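4.2 Placing the Dellex 503 glove box

1. Set the box on a level countertop, clear of the front edge.
2. Check that all 4 feet touch the surface. Don't trust your eye – try to rock it. 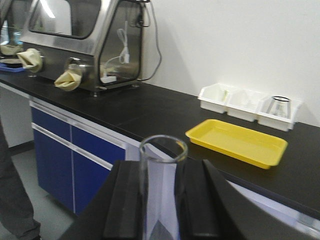
3. Run the power cord toward the back of the counter.

Note: The brochure says the gloves are ready to use. Maybe. Inspect both for pinholes anyway.

Caution: Never lift the box by its glove ports. Use 2 people, whatever the carton claims.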